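The Year I Learned to Love Grout

I never planned to have opinions about tile. Then I bought a narrow old house on Jestgate, 115 years old and leaning a little to the left, and by the first May I was waking up at night thinking about grout lines. (If you've ever redone a room yourself, you know exactly what I mean!)

My first mistake was going too bright. I ordered a glossy white from Miettinen, put up one row, and felt like I was living inside a refrigerator. Back it went, minus the 20 pieces I'd already cut badly. What I wanted was gray and beige side by side, with thin dark lines between the squares and a bit of mottling so the surface doesn't look brand new.

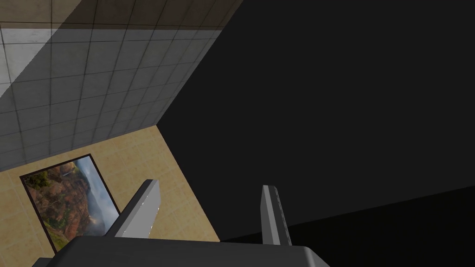

Going slow

The guy at the tile counter in Gekby told me to set no more than 25 tiles a day, and I laughed at him. I did 60 the first Saturday morning I had free — well, the first morning, let's say — and pulled half of them off before dinner. After that I kept to his number. I'd put the radio on, mix a small bucket, and stop when the bucket ran out. It's the calmest I've been in years.

Corners are still my enemy. Old walls don't meet square, and any grid you run into them will rat on you right away. I've come to like a plain painted or wood-look wall next to a tiled surface, with one landscape hung on it, hills and a moody sky, so your eye has somewhere to go.

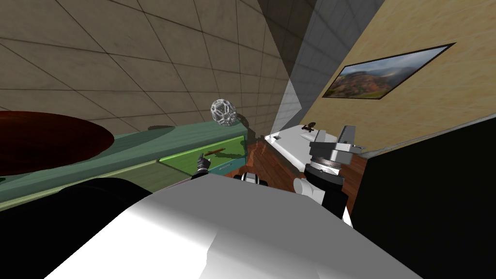
What it cost me

I spent $2,504 all in, and that includes a Pillar wet saw I swore I'd sell afterward. It's still in the hallway. My sister wants her laundry room done, and I've already said yes.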